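4 Setting up the community listings page

This section covers the listings module of Gekska, from first activation to the first published entry. It assumes that the site has been installed (section 2) and that at least one editor account exists (section 3). Sites which take listings only from an outside feed should go to section 4.5.

4.1 Before you start

The listings module stores three types of entry: Event, Notice and Appeal. An Event has a start time. A Notice has no start time but has an expiry. An Appeal has neither and stays on the page until an editor takes it down. The type cannot be changed once an entry has been published, so agree with your editors which type will be used for regular items such as clinics, market days and road closures.

You will need:

An account with the Manager role
The sender address for acknowledgement emails
A list of the districts or wards you intend to cover
The text of your submission rules

4.2 Switching the module on

1. Sign in as a Manager and open Settings, then Modules.
2. Find Listings in the table and set the switch to On. The page reloads.
3. Open the new Listings tab. The status line should read "Active, no districts".
4. Select Add district and type the name as readers will see it. Repeat for each district. Names may contain spaces and hyphens but no commas.
5. Select one district as the default. Entries that arrive with no district are filed there.
6. Save.

Note: Deleting a district does not delete its entries. They move to the default district and keep their original web address.

Caution: Do not rename a district while a feed import is running. The import treats the new name as a separate district and duplicates the entries.
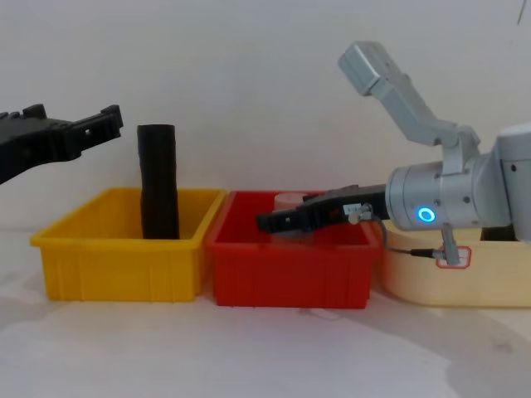 4.3 Building the submission form

The public form is made up of fields that the module supplies and fields that you add. Supplied fields can be hidden, with the exception of Title, Organisation and Contact email.

1. Open Listings, then Form.
2. Set the maximum length of the Summary field. The default is 300 characters. Summaries are cut at this length on the front page and in the weekly email, with no warning to the reader.
3. Set the minimum length of the Full text field, or leave it blank.
4. Under Contact, choose whether the telephone number is published. The email address is never published. Readers reach the organisation through a relay form.
5. Paste your submission rules into the Rules box. The sender must tick to accept them before the Submit button becomes active.
6. Add any fields of your own. The form accepts up to 22 fields in all, hidden fields included.
7. Select Preview and send a test entry from a browser in which you are not signed in.
8. Confirm that the entry appears in the queue with the status "Waiting".

Note: A field marked Required on the form is not required for entries typed in by an editor.

If the acknowledgement email does not reach the test address, check the sender domain under Settings, then Mail. Most faults at this stage come from a sender address on a domain that the mail server is not permitted to use. The mail log gives the reply from the receiving server in full.

4.4 Photographs

Senders may attach up to 4 photographs to an entry. JPEG and PNG files are accepted. The module keeps the original file and makes two copies, a wide one for the entry page and a square thumbnail for the listing. Location data is removed from both copies but remains in the original, which can be seen by editors only.

1. Open Listings, then Photographs.
2. Set the number of attachments allowed. Enter 0 to remove the upload box from the form.
3. Choose whether a description is required for each photograph. The recommended setting is Required.
4. Set the maximum description length. Entries above 200 characters are rejected by the Oron theme, whatever is set here.
5. Save, then open any entry in the queue to check the layout. 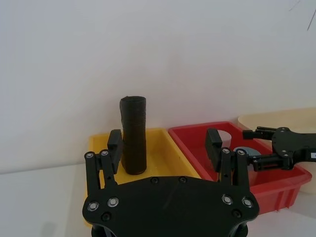 The square thumbnail is cut from the centre of the photograph unless an editor sets a focus point. To set one, open the entry, select the photograph and click on the part that should stay in view. The thumbnail is redrawn at once. Subjects that sit low in the picture usually need this. With the black gripper, a focus point placed between the two fingertip pads keeps both fingers in the square and gives up part of the broad plate beneath them. Set the description in the same panel. It should name the subject and leave out small parts: "Black robotic gripper with two fingers" is sufficient, and the silver screws need no mention. The focus point applies to the thumbnail only. The wide copy is always taken from the full width.

Note: If a photograph is replaced, the focus point is kept and the description is cleared.

Caution: Removing a photograph from a published entry does not remove it from weekly emails already sent. The link in the email continues to work until the cache is emptied under Settings, then Storage.

4.5 Importing from a feed

Gekska reads calendar files and feeds in the Cosura format. A site may take any number of feeds, each tied to one district.

1. Open Listings, then Feeds, and select Add.
2. Paste the feed address. Select Test. The first three entries are shown in full.
3. Match each incoming field to a field on your form. Unmatched fields are dropped.
4. Choose the district.
5. Choose Hold for review or Publish at once. Hold for review is the default.
6. Set the time of the daily import. Avoid 02:00, when the site backup runs.

Feeds exported from Herath use a single field for venue and district. Tick Split venue at last comma before testing. If the box is ticked afterwards, entries already imported are left as they were and must be deleted by hand.

4.6 Queue and expiry

Entries in the queue are sorted by start time, then by time received. Notices are placed after Events. An editor can approve, return or decline each entry. A returned entry goes back to the sender with the editor's comment and keeps its place in the queue for seven days.

Published Events leave the listing at midnight after their end time. Where no end time was given, the start time is used. Expired entries move to the archive, where they remain searchable unless Hide archive is set under Listings, then Display.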